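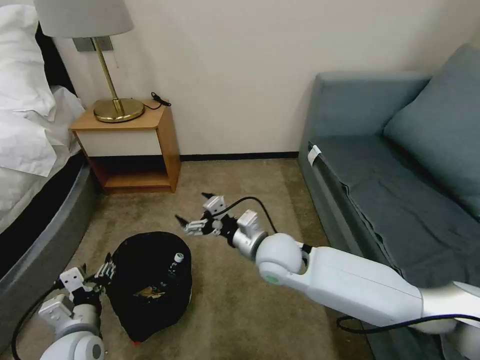 Floor between bed and sofa, guest room, Cuvcombe annex.

March. Entry by Suryani Purba. Start 8:40 a.m.

Purpose of the session: to settle the written order of work for floor litter in the furnished guest room, ahead of the revised housekeeping sheet for Ondcombe. Bedding, lamp and sofa cover are outside the present entry and are to be left as found. The current sheet gives one line to litter ("clear floor, empty bin") and leaves the order to the person on duty. Burgi Thaler has asked for a fixed order that a new employee can follow without supervision.

Materials on the list: one bin with black liner, one water bottle, snack wrappers, one piece of brown paper, crumpled. Liners are the Prantl stock, opened from the carton of 200 received last month. Carton count corrected in the supply book.

Draft order as discussed:
1. Set the bin on the carpet beside the bed, liner folded over the rim.
2. Wrappers nearest the bin first.
3. Bottle next, cap on.
4. Paper last, then look under the sofa cover where it hangs to the floor side.

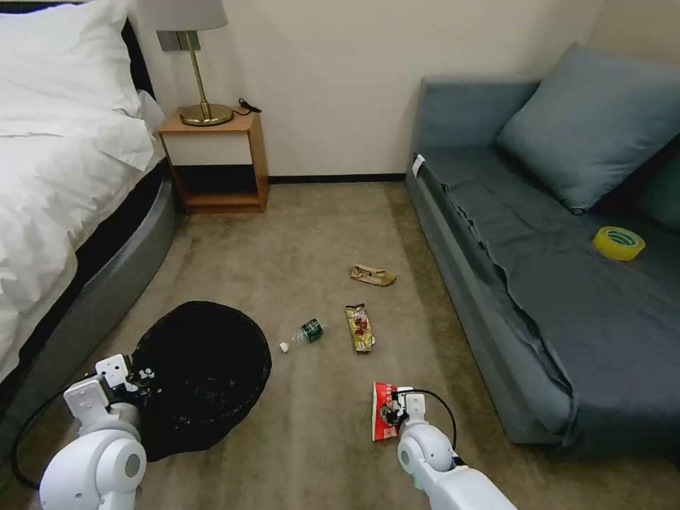

Amnuay Ongart would take the bottle first, as it fills most of the liner and the wrappers can then be pressed in around it; he also asks whether bottles should go in this bin at all, given that Golley collects them separately. The second point is a fair one and has been referred to Benvinda Moreira. Until she replies, the sheet will read "bottle: per site rule."

On the first point, both orders are to be kept in the draft as 2a and 2b. The time allowed for the floor remains 20 minutes within the full room schedule, and neither order is likely to press against it.
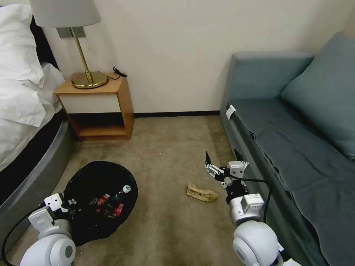

The liner is to be gathered at the neck before it is lifted from the bin, and tied on the carpet, never on the bed base or the sofa. Ilham Amrani requests that the words "on the carpet" be underlined in the printed version.

Carpet condition is to be entered on a separate line from litter. Past sheets have combined the two, and marks in the pile have been signed off as cleared when only the loose items had been picked up. Proposed wording: "Litter removed (initial). Marks on carpet, note position (initial)." 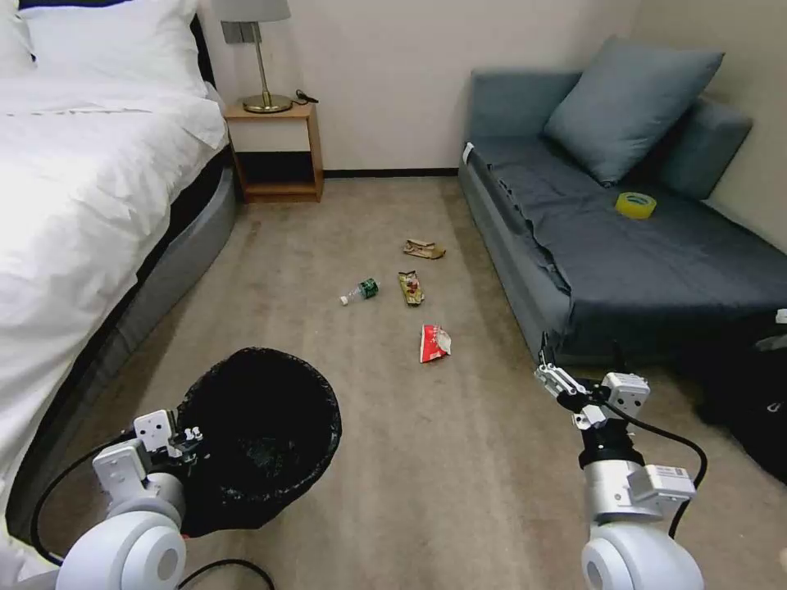
Items on the furniture require their own line as well. Tape, cables and bags are property until shown otherwise and are not to be placed in the bin. They stay where they are, and the position is written on the back of the sheet.

Outstanding:
Reply from B. Moreira on bottles.
Decision on 2a or 2b, B. Thaler.
Supply code for the liners, entered in the book as 317, to be checked against the carton label.

Closed 11:15 a.m. S.P.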